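Before a Robot Reaches: Sundness Sets House Rules for Manipulation Trials

When the Sundness laboratory began letting two-armed robots work at ordinary tables, it had a safety manual for the building and very little guidance for the tabletop. The manual covered emergency stops, floor markings and the training of staff. It did not say how an object should be chosen, how a trial should be recorded, or when a run in simulation was good enough to justify a run on hardware.

Those gaps are now covered by a 16-page code of practice, prepared with the engineering group at Iglesias and in force since June. The head of manipulation safety at Sundness, who led the drafting, discussed it in an interview at the laboratory's offices in Ireritz.

"We had good people making reasonable choices, and they were making them differently," she said. "Two teams could report the same task and mean two different things by it. A reviewer had no way to tell."

The code applies first to simulation. Under its terms, every new task must complete 600 simulated runs before a physical arm is powered for it. The runs must include changes in lighting, object placement and the starting position of both arms. A team may not discard a failed run unless the fault lies in the simulator itself, and the reason must be entered in the log on the same day.

"The failed runs are the ones I read," she said. "If a team brings me a clean record, I ask to see what was removed."
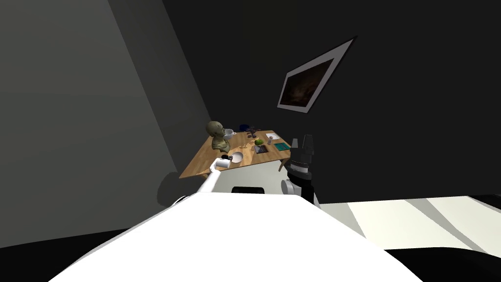 Scene review is the part of the code that drew the most comment from staff. Before a task is approved, a reviewer who did not build the scene must go through the objects within reach and record how each may be handled, where it may be set down and what would count as damage. The head of safety said that teams had been in the habit of reviewing only the object named in the task. "If the instruction concerns the green apple, people look at the apple," she said. "They have to look at the white bowl as well, and at the small black object beside it, right where the gripper comes over the edge of the table. An arm can do its job and still knock into something that was never mentioned." The code requires contact with an unnamed object to be logged as an event, even when the task is completed.

A separate section deals with the second arm. An arm that has no part in a task must have a declared resting position, and the planner must treat it as an obstacle. Earlier practice left this to the operator.

Not every proposal was adopted. Iglesias had asked for a single speed limit for all work near a table edge. Sundness preferred limits set by task, and the final text follows that approach, with a written justification required in each case.

Records are kept in Nurkavwood, the laboratory's internal trial register, which held 1,515 entries at the time of the interview. Each entry must state the software version, the scene file and the name of the reviewer. Entries that lack any of these are returned to the team, and after 3 returns the task is suspended.

"Some colleagues found that severe," she said. "I understand the complaint – it is paperwork, and it takes time away from the work they came here to do. But an incomplete entry cannot be repeated by anyone else."

The code will be reviewed after one year. Comments from teams at both sites are being accepted through the register.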